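Subject: Re: [wevberg-fixtures] Garment rail uprights, finish and bracket play
Date: 22 January 2025

On the two questions from the Bokadville store, quoted here so the thread stays readable:

> We are replacing the uprights on the center run and have
> quotes for matte powder coat and for gloss black. The gloss
> is cheaper. Does it hold up next to hangers, and can we keep
> the old brackets? Some of them rock when the rail is loaded.
> Also, is the 2000 mm upright still the standard length, or
> did that change with the Baretti order?

Length first. 2000 mm is still standard for the center runs. The Baretti order used a shorter upright for the window bays only, and those parts carry a different suffix on the packing list. If your delivery has both, sort them before anyone starts drilling.

On finish, I would not choose by price alone. Gloss shows hanger rub as fine gray lines, mostly at shoulder height, and they catch the light from the ceiling spots. Matte hides the lines but holds skin oil and is slower to wipe down. We have had both on the floor at Tô for around 4 years. The gloss uprights there have been polished a few times and still look acceptable. The matte ones have worn through at the rail sockets, and touch-up paint does not match.

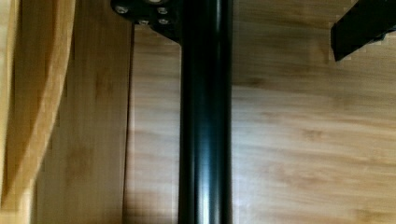

1. Brackets

You can keep the old brackets if the bore has not gone oval. Take one off and slide it onto a new upright with the set screw backed out. It should move by hand with light drag. If it tips when you press on the outer end, scrap it. Tightening the screw harder will hold it for a week or two and will dent the tube wall.

Rocking under load can also come from the wall plate. Check that before ordering anything. The anchors in the older stores were set in plaster with no backing, and a new bracket will rock in exactly the same way.

2. Set screws

Use cup point, not cone point. Cone point screws bite better on day one but leave a pit, and the bracket then wants to return to the pit whenever you try to adjust the height. Replace any with a rounded hex. Snug plus a quarter turn is enough.

3. Cleaning

Damp microfiber, then dry. No glass cleaner with ammonia on either finish, and no melamine sponge on gloss.

If you send me the bracket count by the end of the month I can add it to the February order. After that the next consolidated shipment is in spring. Please include the bore size as measured, since the part number stamped on the old ones covers 2 different diameters.

Replies to the list, please, so the other stores can see them.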